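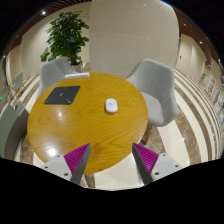

According to Tikkanen, a written rule is worth having only if somebody could be caught breaking it. Keep that in mind through this week's notes, as most of the good-practice sheets in the reader would fail on that count.

Week 5 - Rules for picking up everyday objects

The Grusberg sheet runs to 60 clauses. I have marked the 10 that can be checked by a person standing beside the table. The others use words like "suitable", "adequate" and "with due care", and you may skip them until someone defines them.

Clause 4, clear surface. Says the work area should be "free of unneeded items". Unneeded by whom? A mouse on a table with a dark flat item lying near it is a normal table. If the rule only holds on a bare one, write that down and stop claiming it covers offices.

Clause 9, lighting. Gives a minimum brightness and says nothing at all about glare. A glossy tabletop under ceiling lights throws bright patches, and a bright patch can sit right next to the thing you want. I would sooner have a rule on reflections than a lux figure.

Clause 17, approach. Fingers open before they reach the object, hands kept behind the pads. Good rule, plainly worded. Keep it.

Clause 22, people nearby. Ziruvetti's version asks for a marked boundary on the floor. Trisarness asks only for "awareness". One of these can be inspected.

On test counts: the Trisarness report rests on 1856 grasps and is quoted everywhere. Read the appendix. More than half were done on one kind of object, in one room. That is a lot of practice at one job - it tells you little about the next one.

For Monday: choose any 5 unmarked clauses and rewrite each so that two strangers would agree on whether it had been met. If you can't, strike it out and say what we lose. "Nothing" is an acceptable answer, but be ready to defend it.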